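Drawing from Objects - Week 2 handout
Small things, big table

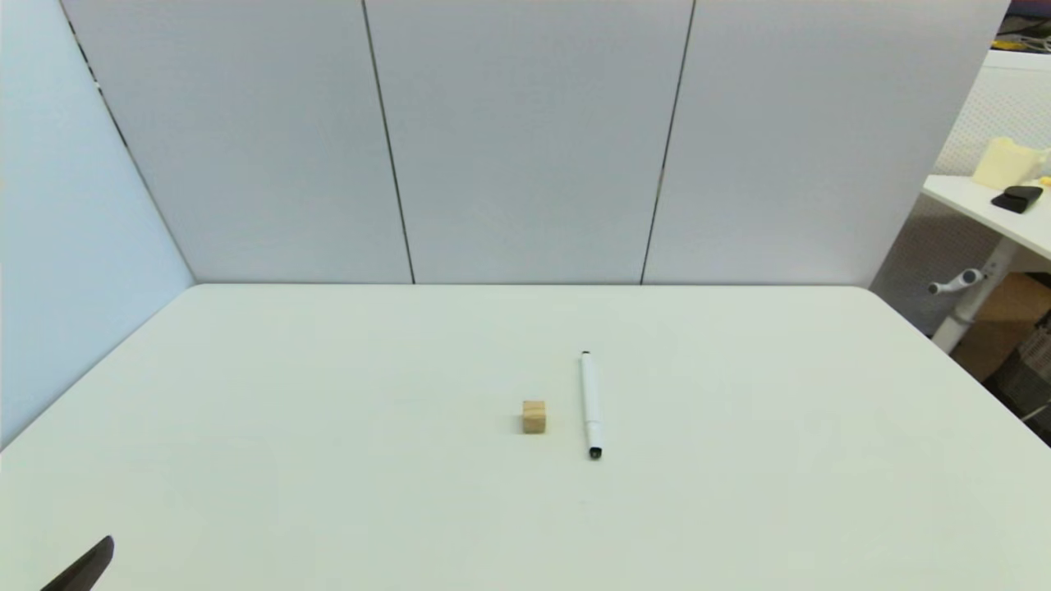 Bring this sheet with you again next week, I am not printing more. Tutor for both groups is Samuele Ferraro. Room is the Fanstead one, not Flimel, door code 3630.

What we are doing

Two objects, one plain surface. Small wooden cube, white marker. Boring on purpose. Last week everybody went straight for the shading and lost the proportions, so no shading until after the break.

Set-up

Cube on the left, marker just to the right of it, close but with a gap you can draw. Marker points more or less away from you, black cap end nearest. Let it lean a bit, far end slightly to the left. Cube goes level with the middle of the barrel. Leave plenty of bare table all round - the empty part is half the drawing.

Measuring

Arm straight, one eye shut, pencil upright. Height of the cube is your unit. Everything else gets measured in cubes. The marker comes out at roughly four. If you get six you have bent your elbow, or you're standing up. Check it twice then put it down faintly.

Gap between the two - draw the gap as a shape. Same for the space between the cube and the back edge of the table.

Order of work

Back edge of table first, one line right across. Then the seams between the panels behind, they are dark and narrow and easy to check against. They lean! The left one goes down and to the right, the right one down and to the left. Don't straighten them becuase you know panels are upright. Draw the lean.
Then cube, front face and top face.
Then marker, centre line first, barrel after, cap last.

Tone (after break)

Top of cube a touch lighter than the front. Shadow under it is faint, keep it faint. White marker on white table is the hard bit - hardly any outline, let the black cap do the work. Table is not paper white either, there's some grey-green in it. Panels pale grey, one flat tone, leave the texture alone. Grain on the cube: two or three lines, no more.

Timings

Line drawing 23 minutes. Break. Tone 16 minutes. Then pin up.

Paper

Szalai cartridge, 200 gsm, one sheet each. Soft pencil and a hard one. No rulers, no rubbers in the first half.

Homework

Same excercise at home, two small things of your own, one light and one dark. Date on the back please. Hand in by 20th August.

Reading: Zivomville booklet, the pages on negative space. Skip the bit on ellipses, we do mugs and bowls in September.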